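Fórum Oficina de Garagem › Eletrônica e sensores › Medição de nível

Tópico: Nível de caixa d'água com sensor de pressão ou ultrassônico?

teo_maré
Mensagens: 22
Boa tarde a todos. Tenho uma caixa de polietileno de 1.020 litros em cima da laje e quero saber o nível sem subir a escada. Já montei uma versão com ultrassônico na tampa, ligado a um ESP32, mandando a leitura por MQTT para um servidorzinho em casa. Funciona bem de manhã. À tarde, com sol na laje, a leitura começa a pular. De madrugada ela às vezes trava no valor máximo e só volta quando abro a tampa.

Estou pensando em trocar por um sensor de pressão no fundo. Alguém já fez as duas coisas e pode comparar? Não quero furar a caixa.

ferrugem_sul
O travamento de madrugada é condensação na face do sensor. O modelo aberto, de dois cilindros, não serve para dentro de caixa. A umidade entra, forma gota na tela e o eco some. Troque pela versão selada, de um transdutor só, com cabo. O alcance mínimo é pior, então você precisa montar mais alto do que a água chega com a boia fechada.

teo_maré
O meu é o aberto mesmo. E quanto aos pulos da tarde?

ferrugem_sul
Temperatura. A velocidade do som muda com o ar dentro da caixa. Mas isso dá um desvio lento, não um pulo. Se está pulando, é eco na parede ou na boia. Onde ele está montado?

teo_maré
Perto da borda, porque no meio a tampa é abaulada.

ferrugem_sul
Então é parede. O cone de abertura pega a lateral, e a caixa ainda tem aqueles frisos. Puxe para o centro e faça um calço para ele ficar nivelado.

Bianca Rusu
Discordo de insistir no ultrassônico. Tive um por dois anos e vivia limpando. Passei para pressão sem furar nada: uma mangueira fina de aquário descendo até o fundo, com um peso de inox na ponta, e o sensor do lado de fora, no seco. O ar preso na mangueira transmite a pressão da coluna. O sensor é um desses diferenciais, com uma entrada ligada na mangueira e a outra aberta para a atmosfera.

Escrevi o passo a passo na minha página e colo aqui a parte principal, porque o site sai do ar de vez em quando.

"O sensor diferencial entrega milivolts e precisa de um amplificador ou de um conversor de 24 bits. Usei o mesmo conversor que se usa em balança de cozinha. A mangueira deve descer sem barriga: qualquer ponto baixo fora da caixa acumula água e estraga a leitura. Prendi com abraçadeira a cada palmo, sem apertar até amassar.
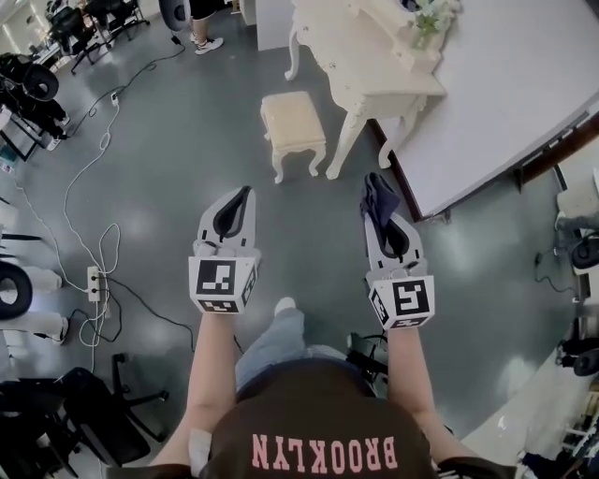 Tempo de leitura: 6 minutos

A calibração leva uma tarde. Esvazie a caixa até a saída, anote o valor bruto e chame de zero. Depois encha e anote a cada marca da régua colada por fora. No meu caso a reta ficou boa do começo ao fim, e usei só dois pontos no código. Guarde esses valores na memória não volátil, para não perder tudo quando regravar a placa.

O ar da mangueira se dissolve na água com o tempo. Em algumas semanas a leitura começa a cair devagar, mesmo com a caixa cheia. A solução é renovar o ar: uma bombinha de aquário em T com o sensor, acionada por alguns segundos antes da medida, e uma válvula de retenção na saída dela."

teo_maré
Essa parte da bombinha complica. Mais uma coisa para quebrar em cima da laje.

Bianca Rusu
A minha liga uma vez por dia. Desde junho não mexi nela.

ferrugem_sul
Desde junho é pouco tempo para dizer que não quebra. E a válvula de retenção barata vaza. Se vazar, você lê menos água do que tem e a bomba de recalque liga à toa.

Bianca Rusu
Por isso eu não ligo recalque nenhum nesse sensor. Ele é só para indicação. Quem comanda a bomba é a boia elétrica, e acho que deveria ser assim em qualquer casa.

ferrugem_sul
Nisso concordamos.

Raed Jaber
Entrando no assunto porque mexi com isso no sítio. Existe a terceira opção, que é a sonda submersível de 4 a 20 mA. Uso uma da Durklow há bastante tempo, pendurada pelo próprio cabo. Entra por cima, não fura a caixa, não tem bombinha. O cabo traz um tubinho de respiro por dentro, e esse é o único cuidado: a ponta do respiro tem que ficar em lugar seco, de preferência numa caixinha com sílica.

O problema é preço e alimentação. Ela pede 24 V e o ESP32 precisa ler a corrente através de um resistor. Eu uso 150 ohms, que dá de 0,6 a 3,0 V. Fica dentro da faixa da entrada.

teo_maré
Quanto custa isso hoje?

Raed Jaber
Paguei 393 numa de fundo de escala de 5 metros. Errei na compra. Para uma caixa baixa como a sua, pegue a de 1 metro se achar, senão você usa só um pedaço da escala e perde resolução.

gilmar_toro
Com o conversor interno do ESP32 perde mesmo. Aquilo não é linear perto dos extremos. Coloque um conversor externo de 16 bits por I2C, custa pouco e resolve. Vale também para quem for de célula de pressão.

teo_maré
Tenho um conversor desses na gaveta. A placa que estou usando é uma Skevard, alguém conhece? Tem o I2C num conector lateral.

gilmar_toro
Conheço. Olhe se os resistores de pull-up já estão na placa. Na primeira revisão não vinham, e com cabo comprido o barramento travava. De qualquer jeito, deixe o conversor junto do ESP32 e leve só o sinal de corrente até a sonda. Não estique I2C pela laje.

caixa_seca
Vou ser do contra. Para uma caixa residencial, vocês estão complicando. Quatro boias magnéticas numa haste de PVC, cada uma numa entrada digital. Dá vazio, um quarto, meio e três quartos. Não precisa calibrar, não tem deriva. A minha está assim e para a família basta.

teo_maré
Pensei nisso, mas quero ver o consumo por dia e pegar vazamento. Com quatro níveis não dá.

caixa_seca
Para vazamento, o certo é hidrômetro com saída de pulso. Nível de caixa mistura o que entra com o que sai.

ferrugem_sul
Durante a noite dá para ver no nível, sim. Se a boia está fechada e ninguém usa água, qualquer queda aparece. Só que a boia abre e repõe, então você tem que fechar o registro de entrada para o teste.

caixa_seca
Ou seja, tem que subir na laje. Voltamos à escada.

teo_maré
O registro fica embaixo, do lado do hidrômetro. Isso eu faço sem subir.

Bianca Rusu
Sobre filtrar a leitura, seja qual for o sensor: tire várias amostras, jogue fora as extremas e use a mediana. Média simples carrega o erro do eco falso junto. E não publique a cada segundo. Eu publico a cada cinco minutos e o gráfico fica limpo.

Raed Jaber
E proteção contra surto, por favor. Cabo saindo de laje em época de chuva é pedir para queimar. Perdi uma placa assim no primeiro ano. Coloquei um diodo TVS na entrada e um fusível pequeno no 24 V.

gilmar_toro
TVS ajuda se o aterramento for decente. Em muita casa não é.

Raed Jaber
Verdade. No sítio tive que refazer a haste antes.

teo_maré
Obrigado a todos. Vou fazer em duas etapas. Primeiro compro o ultrassônico selado e monto no centro com o calço, que é barato. Se continuar ruim, parto para a sonda. Achei uma da Geagea de 1 metro por 400 com o frete. Alguém já usou dessa marca?

Raed Jaber
Não usei. Peça a folha de dados antes e confira se o corpo é inox e se o cabo serve para água potável. Alguns são feitos para poço de esgoto e o revestimento não é o mesmo.

Bianca Rusu
Pergunte também o comprimento do cabo. Emendar cabo com respiro dá muito trabalho.

teo_maré
Atualização, 30 de setembro de 2022. O selado chegou e já está instalado. Imprimi o calço em PETG e coloquei uma arruela de borracha entre o sensor e a tampa. O travamento da madrugada sumiu. Os pulos diminuíram bastante, mas ainda aparece um ou outro quando a caixa está enchendo. Acho que é a água agitada embaixo da boia. Pus a mediana que a Bianca sugeriu e o gráfico ficou aceitável.

ferrugem_sul
Enchendo é normal. Se incomodar, desça um cano de 100 mm do sensor até perto do fundo, com furos embaixo e um respiro em cima. A água dentro dele fica parada.

Bianca Rusu
Cano de 100 mm dentro da caixa vira lugar de limo. Se for fazer, que seja fácil de tirar para lavar.

ferrugem_sul
O meu sai com duas presilhas. Lavo junto com a caixa.

teo_maré
Vou deixar sem cano por enquanto. Falta arrumar a vedação do prensa-cabo na tampa, e depois posto o código aqui no tópico.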